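Swimming pool: changes from August

The Benville pool will keep its early session through the autumn. It was due to stop at the end of the summer, but enough people have been using it on Wednesday mornings that the council has agreed to carry on until the half-term break, when it will be looked at again. Doors open at 6.30 and the water is free for lengths until 8. The price stays the same with a resident's card.

The lockers on the deep-end side have been replaced. There are 44 of them, and they take the new pound coin. The old tokens no longer work, but can be handed in at the desk for a refund until the end of the month. The family changing room is still closed while the floor is retiled by Dilance, and the job is expected to take another 5 weeks. Please use the group room in the meantime.

Towel hire has ended. The laundry contract with Gorum ran out in July and the new quote came to almost 900 pounds a quarter, far more than hire was bringing in. Please bring your own towel and take it home with you. Anything left on the benches overnight goes into lost property and is kept for a fortnight.

The collection for a pool hoist stands at 300 pounds. Tins are at the desk and in the Alva café.

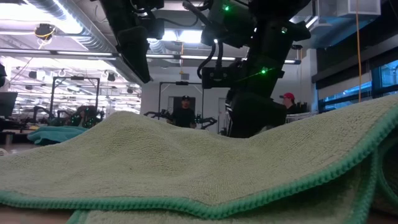
One reader has written to ask whether the early session could run on Saturdays too, as the bus from the top estate doesn't get in before 7 on weekdays and there is hardly time for a swim before work.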